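4.2 What the packing bench looks like, and why I keep going on about the pad

I went into the Forkorham depot thinking I'd be writing about boxes. The project (Dromora, for anyone who skipped Section 1) was pitched to me as a study of how small parcel rooms cope when the pile gets big, and I had a whole notebook page ready on tape guns and cardboard sizes. By the second morning I'd pretty much stopped looking at the boxes. What I kept watching was the little patch of bench where the waybill gets read, which everybody at the depot just calls "the pad".

A bit of background first. Forkorham handles returns for a handful of mail-order shops, mostly clothing and small kitchen bits. Goods arrive in crates, each item gets its waybill checked against the order, and then it goes off to a shelf or back out the door. Over the observation period I logged 1112 items across the benches, and 947 of those went past the pad once and once only. I'll get to the leftovers in 4.3, and they're my favourite part of the whole study, so please don't skip ahead!

The benches themselves are nothing fancy. Green top, crate on one side, reader on the other, and whatever else has drifted in by lunchtime. Rautiainen's layout guide, which the depot follows more or less to the letter, wants the crate close enough that you can lift something out and set it down without shuffling your feet. I tried it myself one quiet afternoon and I have to say it's a lovely reach – short, flat, no twisting. I also tried it with the crate on the floor, the way they used to do it, and my back had opinions by the twentieth cardigan.

The label on the column matters more than I first gave it credit for. It's in Chinese, and it tells you to put the waybill facing up (my paraphrase, see the note on translation in Section 2). Plenty of the staff don't read Chinese and still get it right nearly every time, so I asked around about how they'd picked it up. The answers were all over the place. Some had been shown on their first shift, some had copied the next bench over, and one person said they'd simply put a parcel down the wrong way, heard no beep and flipped it. Fair enough.
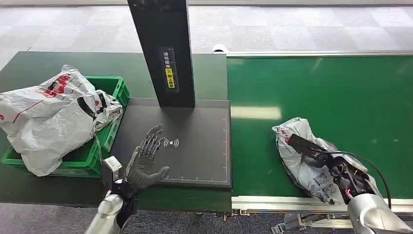

Figure 3. The reading pad and its upright column, with the green crate to the left. White tick marks run along the right and bottom edges of the pad.

I want to spend a moment on those tick marks. My first guess was that people used them to size up a parcel before choosing a bag, and I was quite attached to that idea. Over 20 timed sessions I saw it happen so rarely that I've dropped it as a category in the coding scheme. What people do use is the pad's border. They square a parcel up to it, even when it's nowhere near the right size to need squaring, and then give it a small pat. I have no column in my spreadsheet for the pat. I wish I did.

The wireless symbol is a different story. It sits near the middle of the pad, a touch to the right, and new starters treat it like a bullseye. They'll centre a tiny padded envelope right on top of it with real care. After a week or so that habit fades and things get plonked down anywhere inside the edge. I compared early and late sessions for the same benches, and the placement scatter is plainly wider in the later ones (Table 5). Speed goes up over the same stretch, though I'd be wary of tying the two together on this much data.

Then there's the crate. Flendar, who supply the benches, suggest keeping it for incoming goods only. In practice it fills up with finished parcels too once the shelf behind gets crowded, and that's where the mix-ups start. Of the 338 crate changeovers I recorded in August, the slow ones were nearly always on benches where one crate was doing both jobs. A second crate in a different colour would probably sort it, and the depot has since asked me what colour I'd pick. I said anything but green, given the bench top, and we left it there until the next visit, when the spare crates are due to go in and I can run the same timings again.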